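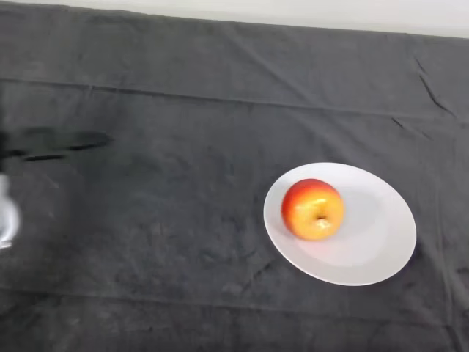
Budget season again, so a short thread on what a vendor quote leaves out. Long week, bear with me.

The Plero quote for one arm looked fine. Then you turn to page two. Spare gripper fingers, 341 a set. Yearly software seat, 1495, and it renews itself unless you write to them 30 days ahead. In writing. On letterhead, I kid you not.

I asked the sales guy how many sets of fingers a site like ours goes through in a year. He said "it depends on your application." My application is picking up fruit, my friend.

Clulex came in lower and doesn't charge for the seat. They also won't put a repair time in the contract. Ashok Shukla has pushed them on it twice and got a brochure both times.

What I want on paper before anyone signs:
who pays shipping on a dead wrist joint
what happens to the seat if we skip a year
a price for fingers that holds past October

Ziad Salameh thinks I'm being stingy and we should buy two so one can be down. Maybe! But two arms is two seats, and I've seen that spreadsheet. He rounds in one direction.

Also the demo numbers. 152 picks without a drop, says the slide. Same fruit? Same spot? Who was resetting it? I sent those three questions and got invited to a webinar.

Going to ask for a paid trial and see who flinches. If you've got a service contract with either of them, my DMs are open.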